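Chapter 6
When Does a Grasp Start? Segmenting Demonstrations

Before you start: you'll want the Dorkolum reader from Chapter 4 installed and the September release of the kitchen recordings unpacked somewhere with room to spare. If your reader complains about missing timestamps, go back and run the repair script first. I'll wait.

So far we've treated a demonstration as one long ribbon of data: camera images, finger widths, poses, all marching along together. That was fine for playback. It's no good at all for training a policy, and in this chapter we finally get out the scissors!

My first try at this, back when Nerkora was a folder of scripts on my laptop, used a single rule. Fingers closing? A grasp has started. Fingers opening? It's over. I was very pleased with myself. Then I ran it on 232 recordings and got 1044 segments, and a depressing share of them were junk. People close the fingers with nothing between them. They shut them on the way to an object, open them again, hover, change their minds. Finger width is a lovely clean signal (you'll come to adore it after a few weeks of wrist cameras), but all it tells you is how far apart the fingers are. Whether there's a handle in there is a perception question, and you have to go look at the pixels.

Keep the words "width" and "contents" in your head as you look at these.

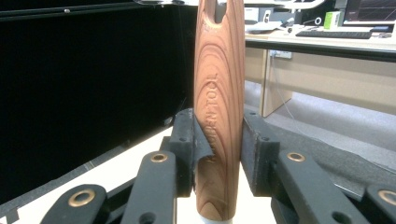
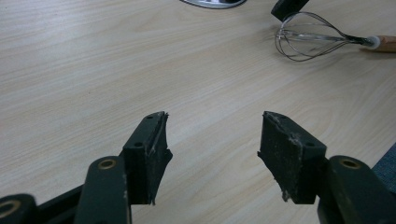
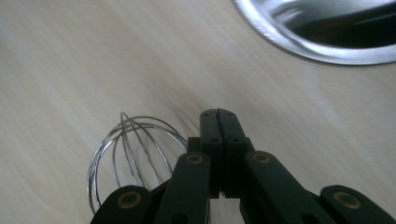
The last view comes from head height, with both grippers in it. 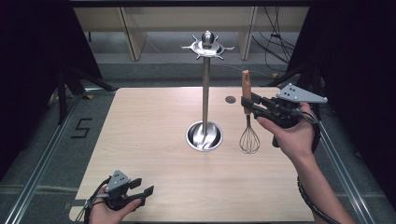
Why bother with the head view at all, when the close views are so much sharper? A reader of the Skitosdale draft wrote to ask exactly that, adding that their own lab had dropped the head camera, trained on wrist images alone, and got segment boundaries every bit as good at half the disk space. Fair enough, and I'd try that too if my tasks used one hand. With two hands, though, I want to know what the idle one is up to, and a wrist camera is mostly interested in its own fingers.

Back to the code. The segmenter we'll build has two stages. Stage one is my old width rule, kept on purpose, only now it proposes candidates and decides nothing. Stage two is a small classifier that looks at a crop between the fingers and votes "held" or "not held" for each image. A candidate survives if enough of its images say "held." The crop matters more than the network does. Mine is 91 pixels wide, and I got there by fiddling, so please fiddle with yours.

One warning about closed fingers. If the two pads touch, the width reads near zero, and it's tempting to throw those candidates out right away. Don't! A thin wire or the edge of a cloth gives you nearly the same number. Let stage two have its say.

You'll need labels for the classifier, and 200 crops is plenty for a first pass. Label them in Tai, which opens the Dorkolum format directly, and shuffle them first so you don't get a long run from one recording. Skip anything you can't decide on within a couple of seconds. We'll come back for the skipped ones in Section 6.4, where they turn into a test set.

6.1 Proposing candidates from finger width

Open propose.py and find the function called smooth_width. It's empty. Let's fill it in.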